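Tue 27 September, shop notebook, two-arm table

Good night in the shop! Both arms ran off the one controller for the whole session and I am still grinning. Writing this up before I forget which settings I touched.

First the dull part. The left arm kept faulting at startup last week and I had blamed the Inard supply, wrongly. It was the ground lug under the base plate. Took it off, scraped the paint back to bare metal, new star washer, torqued it again. Zero faults since. If you use the Navberg bench after me, check yours, it's the same plate from the same batch and I'd bet it has the same paint.

Then speed. I had both arms capped at 139 mm/s from the first power-on and never changed it, so everything looked half asleep. Went up to 225 for the free moves and left the last bit of every approach at the old cap. Huge difference! It feels like a machine now. The elbow cable on the right arm has enough slack for it, I moved through the full reach by hand first with the drives off and nothing pulled tight. Would still like a proper clip there.

The job for the night was desk tidying: phones and so on out on the table, mesh basket off to one side, laptop and mouse stay where they are. 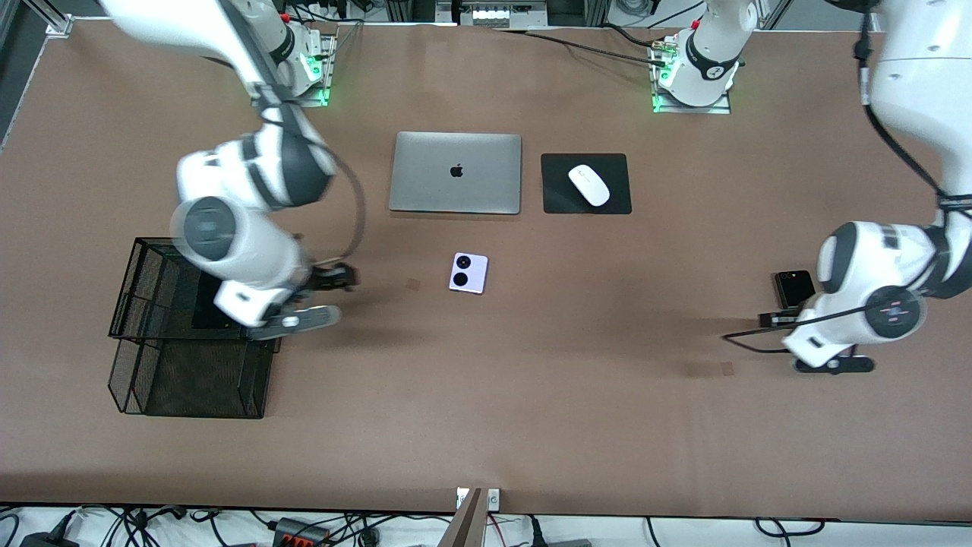
The wrist angle at the basket is the thing I want to get right before anything else. Coming in low and sideways over the rim works in the planner, but the margin to the wire edge is tiny and I don't trust my basket model (I measured it with a tape, and mesh flexes). Plan is to add 4 mm to the rim height in the collision file and see how many paths it throws away. If it throws away all of them we learn something too.

Grip force: setting 2 on both sides, please leave it. Anything higher and I get nervous about phone glass. The Kohlhase finger pads are grippier than the old ones, so low is plenty.

Handoff between the arms is written but not switched on. I want the shared zone in the middle locked properly first, one arm in, the other waits, no clever stuff. The Suvivska script does have a lock in it, only it lets go as soon as the gripper opens and I want it held until the arm has backed out.

To do
- rim height in collision file
- clip for elbow cable, right arm
- lock for the middle zone, then handoff at the old slow cap
- tidy the power strip and cables along the front of the table
- remeasure the basket with calipers

Would love to have the handoff going by December. Table is free Thursday if anyone wants it, just save my config under another name before you change things.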